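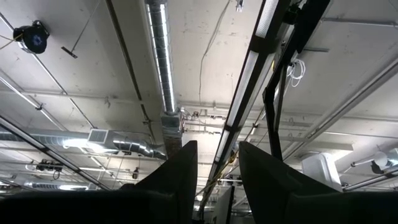 Flirnham has taken the Jondora Shield for the first time since the district indoor bowls competition went to its present format, finishing two points clear of Bainbridge after a final round that went down to the last end on three of the four mats.

Bainbridge began the evening on top of the ladder and needed only a draw against Drorier to hold its place. It won the opening triples game comfortably, but Drorier took both pairs games and then picked up a four on the second-last end of the fours to win the match by three rinks to one.

On the other side of the draw, Flirnham beat Jondora on three mats and halved the fourth. The fours side was behind for most of the night and drew level with the last bowl, a running shot that took the jack into the ditch and left both teams waiting on the measure.

Flirnham finished the season with 557 shots for, the highest of the six clubs. Bainbridge had the better defence and the better margin, which would have counted if the two had ended level on points. 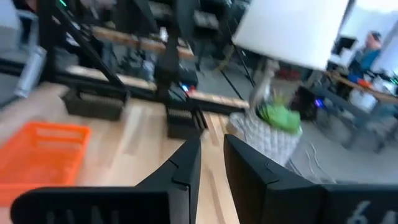

Floorboards at the Flirnham hall.

The season drew 90 registered players, a little up on last winter, with most of the new names at Drorier and Jondora. Drorier entered a second side for the first time and, although it finished last, it won two of its final three matches.

Jondora had a harder time of it. The club lost several experienced leads before the first round and was beaten in its opening five matches. It recovered to finish fourth.
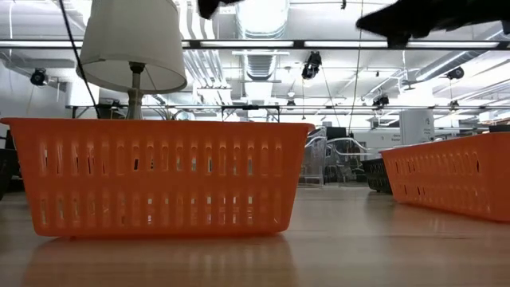

The raffle held over the last two rounds raised $265 towards a replacement for the oldest of the shared mats, which has been running a hand wide on the left for some time. Clubs have been asked to say by the end of October whether they would prefer to buy new or take a used mat in good order.

Entries for the summer social pairs are open now. Games start at 7 pm and players may enter with a partner from another club. The draw will be sent to club secretaries once entries close.

Final ladder: Flirnham 1st, Bainbridge 2nd, Drorier 3rd, Jondora 4th, Bainbridge Seconds 5th, Drorier Seconds 6th.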